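Curling on the radio, and other ways to spend an evening

So our little station in Cuvville carried the regional curling final live for the first time this January, and I have been talking about it to anyone who stands still long enough. My wife has asked me to write it down instead. Fine!
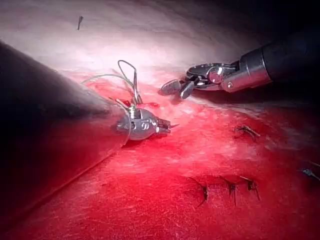
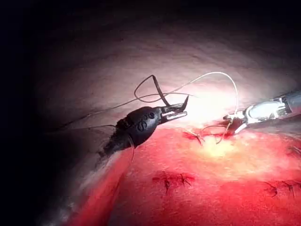 Lucie McKinnon thought the whole idea was nuts, and told me so before I had my coat off at the rink -- who on earth is going to listen to people sliding rocks, she wanted to know, when half of it is silence and the other half is yelling?

Well, me, for one. I've listened to baseball on the radio my whole life, and baseball has plenty of silence in it. You just need somebody good to fill it. They had Hollis Wojcik on the call, with Ghislain Gauthier next to him doing the strategy, and I thought the two of them got the hang of it by the third end. The first two were rough. Hollis kept saying "he's let it go" and then there would be this long gap where you could hear the sweepers and nothing else, and you had no clue if the stone was any good. Then Ghislain started talking over the slide, telling you where it needed to finish and whether it looked heavy, and suddenly I could see the whole sheet in my head.

I should say I wasn't home for it. I was in the building, up in the top row with one earbud in, which I know is a weird way to watch a game. But the scoreboard at our rink faces the wrong way for those seats, and the earbud was a big help (also the commentary ran a few seconds behind, so I got to enjoy the good shots twice).

The final was Brunent against Gill, and if you follow this stuff at all you know those two towns don't like each other. Brunent had Torunn Kristiansen skipping. She plays slow. She'll stand in the house with her broom and stare down the ice until you want to scream, and then she calls exactly the shot everybody in the building had already picked. Gill were up by two at the break and I figured that was it. Then Torunn stole one in the sixth, stole another in the seventh, and the Gill end of the stands went very quiet. Last stone of the eighth, she drew to the button with a corner guard in the way and Ghislain yelled so loud I had to pull the earbud out.

Attendance was 970, by the way, and they read it out like it was a typo. The station says 3503 people tuned in online for at least part of it, which for us is enormous. The high school football game gets some 170 on a good night.

Not everyone loved it. The station's message page filled up fast, and a good chunk of it was people asking when the regular music show was coming back on. One guy wanted to know why the rocks have handles. Alasdair Matheson wrote in to complain that they never explained the hammer, and he's right, they didn't, and I'd bet plenty of people turned it off over that. It would take one minute at the start!

I paid 70 bucks for my seat with parking and a hot dog, and next year I might just stay on the couch with the radio and make my own hot dog. Or do both again, I haven't decided. Lucie has asked me what channel it's on.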